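September
Stuart Pickering

Food Packaging and Shelf Life, Lecture 3: What the Date Means

Last week we covered cans, which outlive most of the people who buy them. Today is dates, and whether you should believe them.

A "best by" date is a promise about taste. The maker picks a day by which the product will have gone a little dull, then backs up some distance to protect its good name. A "use by" date is supposed to be more serious. Plenty of shoppers treat the two as one and throw out good crackers while eating doubtful ham.

Dry snacks have three enemies: water, oxygen and light. Water gets there first. A cracker goes soft long before it goes bad — you will be disappointed well ahead of being ill.
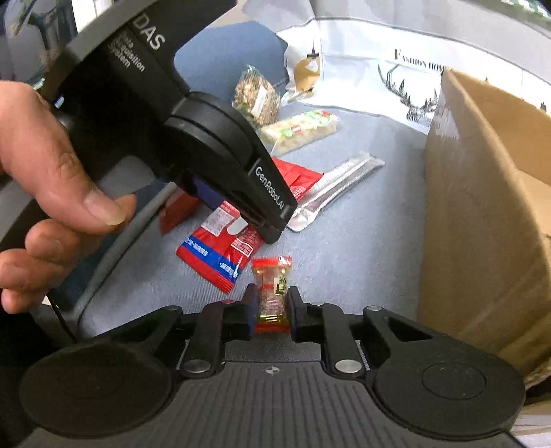

Oxygen is slower and meaner. It works on the fat, and the result is rancidity, a smell somewhere between old crayons and a closed garage. Nuts suffer most. Flushing the pack with nitrogen before sealing buys time, and so does a film with a better barrier, if the accountants allow it.

Light speeds all of this up. A clear window sells the product and shortens its life, and marketing usually wins that argument.

For Saturday: read chapter 6, skip the appendix, and bring one expired item from your own kitchen. Unopened, please. I have taught this course before.

7 comments
3 shares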